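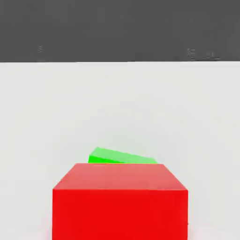
Block-stacking sim, blocks on the table, red cube in front of the green block.

Pre-collection checklist, block stacking set (April batch)
Filled in by: Elsie Sedgwick
Reviewer: Neville Tunstall
Project: Brident

Hi all! I did the walk-through on Friday before we let the collectors loose on the new batch. The target is 1,000 kept episodes, and we're at 400 going in. My comments are under each item, and I've tried to keep them short (I know, I know).

1. Scene loads and blocks spawn on the table
OK.
Ran 36 resets in a row and nothing fell through or popped into the air. Last month's build had cubes sinking into the tabletop on every reset after a pause, so I paused a lot on purpose. No sinking this time, yay!

2. Start positions vary enough
OK with comment.
I like that we're getting starts where one block hides part of the other. The still at the top is a good one: the red cube covers the lower part of the green block, and the green one is sitting at a tilt. Please keep starts like that! Kirsty, I saw you'd marked a few as "bad view" and skipped them. I put them back. The policy needs to see these.

3. Colors match the task text
OK.
Red is red, green is green. One thing though: the top of the red cube comes out lighter and a bit salmon next to the front face. If you're labeling, it's still "red cube" all over. Somebody wrote "pink top" in the notes field and the text check choked on it.

4. Background and table
Comment.
Plain light table, dark gray behind. There are some faint specks and streaks in the dark part just above the table line. My guess is compression from the export, and I've asked Natalie to save one run without it so we can compare. Not a reason to hold the batch.

5. Controller limits
FAIL, then OK.
The speed cap had gone back to the default after the update. Ruby-Lee set it again while I was standing there and we re-ran the check. If you restart the Hestus workstation, look at the cap before you record anything. It takes ten seconds, please just do it.

6. Stop key ends the episode and saves nothing
OK.
Tried it during reach, during grasp and with a block in the air. All three got thrown out like they should. Stop key is still the big one on the left pedal, same as on the Oakley station.

7. Success flag
Open.
It fires if the green block touches the top of the red one, even when it slides right off again. I'd like it to wait until the block is still and the gripper is open. Neville, can you look at this one? Until it's fixed, collectors mark success by hand and we ignore the flag.

8. Disk space and file names
OK.
Room for 700 more episodes on the local drive, so we're fine for the 600 we still need, but don't park other stuff there. File names start with your initials again. Two people used the same ones last time and I spent a whole afternoon untangling it.

9. People check
OK.
Chairs set, wrists level, headset cable taped down. Breaks are every half hour and yes, that includes me. If your hands get tired your demos get jerky, and I can spot those a mile off in the plots!

Result: cleared to collect, with item 7 open.

To do before the next check
Neville: success flag
Natalie: run without compression
Ruby-Lee: put the speed cap in the startup file so it stops wandering
Kirsty: send me the list of skipped starts from the Etdale machine

Leave your comments under mine and put your initials next to them.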